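Fault notes from the pouring bench

Sun 17 August

I promised Elaine Bragança I would write up the May fault properly, and it has taken me until now. She runs the same arms at Plistbridge and wants to know what to check.

The short version is that the right gripper let go of a full bottle. There was no alarm and no stop. The program carried on as if the bottle was still held, and the other arm emptied a cup onto the bench. Water ran off the back edge and into an open power strip on the floor. The breaker tripped, so nobody was hurt, but Arlindo was kneeling next to that strip 3 minutes earlier.

Pouring from the pink cup into the bottle, and the bench with both grippers:

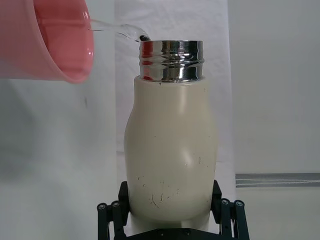
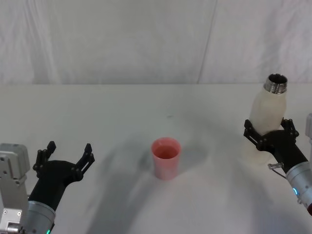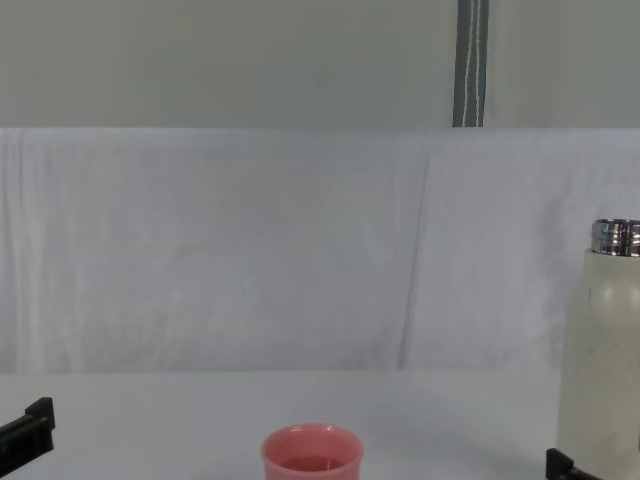
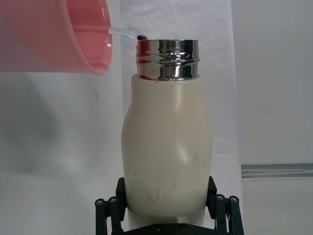
The fault was in the grip check, which I wrote. It compared finger position with a target once, at the moment of closing, and never looked again. Over a long session the grip force setting drifted down after each warm restart, and the fingers still reported the right position while they held with less and less. On a bottle like the cream one, with a body that bulges in the middle and scuff marks low down near the fingers, I had assumed the shape would help. It didn't. The log showed 75 cycles since the last cold start, and the force value was wrong for most of them.

We have changed three things. The check now runs all through the pour, and a drop in force stops both arms. A warm restart reloads the force setting from file. The power strip is up on the wall, where Dalva Brito had asked for it in the first place.

Elaine, if your controller is still on build 3280, look at the restart routine first. I haven't tested the newer one. I'll send you the log once I've trimmed it.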